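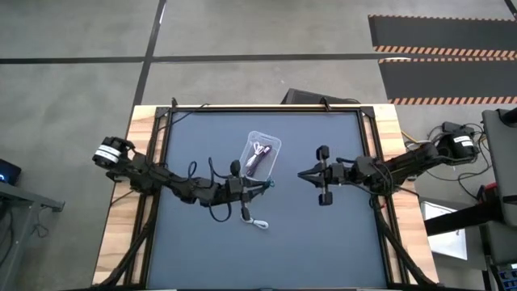 Equipment Planner (one year, possibly longer)
Greltska, Robot Workcell Group
Posted 21 June 2020

We are good at robots and bad at shopping. Over the past year we bought two of the same torque wrench, none of the right connectors, and a very nice cabinet that does not fit through the door of the room it was ordered for. We would like to hire a person to stop us.

The group sets up two-armed cells that handle soft, annoying items. At the moment the item is cable: picking it up, putting it in a bin, taking it out of the bin again. Next year we want to move from the setup we have to 8 cells under a program called Lumenta. The money has been agreed in principle. The list of what to spend it on is a spreadsheet with 1,761 rows, many of which say "ask Ramiro."

Ramiro Lorente runs the group and would also like to stop being asked.

What you would do

Turn the spreadsheet into a budget. Each cell needs arms, grippers, a table, framing, cameras, computers, power, network, floor space and a heap of small parts that never appear in a quote and always appear on the card statement. You'd work out what one cell costs us to build and what it costs to keep going for 18 months, spares included.

Deal with suppliers. Lead times on gripper parts are the current sore point. Quotes arrive in three currencies and at least as many opinions on what "in stock" means.

Decide with the engineers what gets bought, what gets built and what gets taken off an older cell. They will tell you everything should be built. Please check this against their calendars.

Keep a spares plan. Fingers wear, and cables on the arms get tired at the joints. Last winter a cell sat idle for 23 days waiting for a part that cost less than lunch, and Ramiro still brings it up.

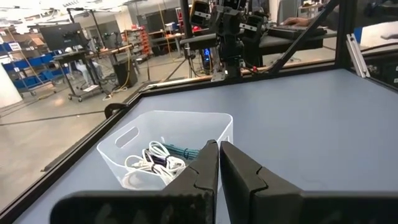

Plan the floor. Every new cell takes more room than its drawing says, once you add the desk, the operator's chair and a path wide enough for a cart. You'd own the layout and the order in which things arrive, so that tables come before the arms that bolt to them. We have tried it the other way.

What we're looking for

You have bought technical equipment for a lab, a workshop, a small factory or something similar, and you have lived with the results. You can read a data sheet well enough to notice when two parts don't mate. You can say no to an engineer holding a catalog, and still have lunch with that engineer.

You don't need to program a robot. Being curious about them helps, as you'll be sitting within earshot. We use an ordering system called Stisevine, which takes an afternoon to learn and somewhat longer to forgive.

A degree is fine. So is ten years behind a parts counter.

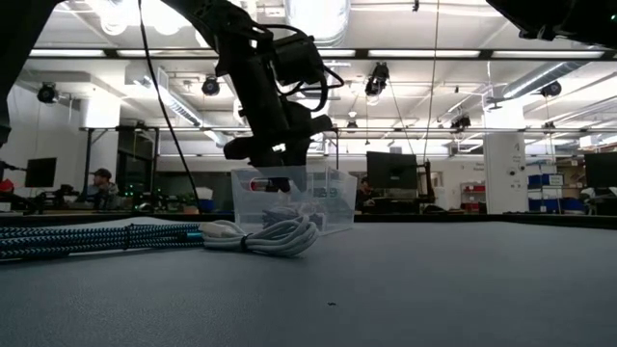 Nice to have: experience with import paperwork, leasing versus buying, or service contracts. If you have ever talked a vendor into including the mounting plate in the price, put that at the top of your letter.

The practical side

Full time, on site at least four days a week. The shop is one big open room and it can get noisy. You get a desk, a decent chair and a locker. Purchases below a set limit are yours to approve; above it they go to Melur Sopacua in finance, who reads every line and will find the shipping charge you hoped she wouldn't. You'll report to Ramiro and meet with Melur every other week.

We'd like you to start in August, before the first big order goes out. If you can't start until later, apply anyway and tell us when.

How to apply

Send a resume and one page on a purchase that went wrong: what you bought, what you missed, and what you did the next time. Skip the cover letter boilerplate. Address it to Melur Sopacua, Greltska, with "Planner" in the subject line.

We'll talk to a short list by video and then ask two or three people to come in for a paid half day. You'll get a slice of the spreadsheet and a pot of coffee — the coffee was budgeted correctly.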